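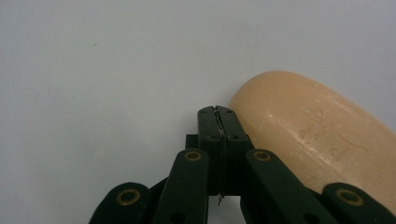 Archives > Old-Time and Country List > Brother duets on the radio

Hi everybody,

Sorry for going quiet on this, I had a houseful of relatives and then a dead laptop. Thilini wrote (and I'm only keeping the part I can answer):

> Does anyone have the Clurkow Brothers radio transcriptions in
> decent sound? My copy is a tape of a tape and the mandolin is
> basically a rumor. Also, who is singing the high part on
> "Trallia Waltz"? The notes to the reissue say it's the younger
> brother, but it sounds nothing like him on the gospel sides.
> And is it worth chasing the 78s or am I going to go broke?
>
> Thilini Seneviratne

OK, first the high part, because I've been arguing about this one with Yiran Tang for years! I'm convinced it's the older brother. Listen to how he slides up into the last word of each line and then sort of leans on it. He does the very same thing on the flip side, where the label credits him with the solo. The younger one hits a note dead on and gets off it fast, like the stove's hot. Yiran thinks they swapped parts at the chorus, and I'll admit there's a spot in the second chorus where the voices cross and I lose track of who's who. But the verses? Older brother, I'd bet my record player on it.

The liner notes on that reissue aren't much help anyway. Whoever wrote them had the steel player down as the bass player on 3 of the tracks, and there is no bass on one of those at all (it's somebody thumping a guitar, you can hear the strings buzz).

On the transcriptions, I have 9 of the shows. They came to me from Ilaria Marras, who got them from a fellow who used to run the board at the station in Alaoui, and they're one generation down from the discs as far as either of us can tell. The mandolin is right there. You can hear the pick. There's a bad patch of crackle in the flour commercial on the fourth show, and the closing theme is chopped on a couple of them, but the songs are all complete, including a version of "Leave the Lamp Low" with a verse I've never heard anywhere else. It's the one with the train and the letter. If anybody knows where that verse came from please speak up, I've been through every songbook I own.

I can burn those for you, Thilini, just send me your mailing address off list. Same goes for anyone else, though give me until September if there's a pile of requests, I only have the one working drive.

As for the 78s, well. The Brotari pressings turn up more than people say they do, and I've paid pocket money for a couple with lousy labels that played just fine. The gospel ones especially, I guess every family had them and every family wore them out. "Trallia Waltz" is another story. Lingyun Xiao saw a clean one go for roughly $400 and I about fell over. Mine has a hairline in it, clicks all the way through the first verse, and I still gave $100 for it. No regrets, it's on the turntable as I type this. But if you just want to hear the music, take the discs I'm offering and spend your money on gas to go see somebody play.

One more thing while I'm here: does anybody know whether the sister ever recorded under her own name? She sings on two of the shows, just a verse each time, and the announcer calls her "Sis" and nothing else. She has a big, plain, hard voice and she flat out buries both of her brothers. I'd love to find out there's a record of hers sitting in some box.

All for now, the side's over and I have to go flip it.

Haiyan Xiong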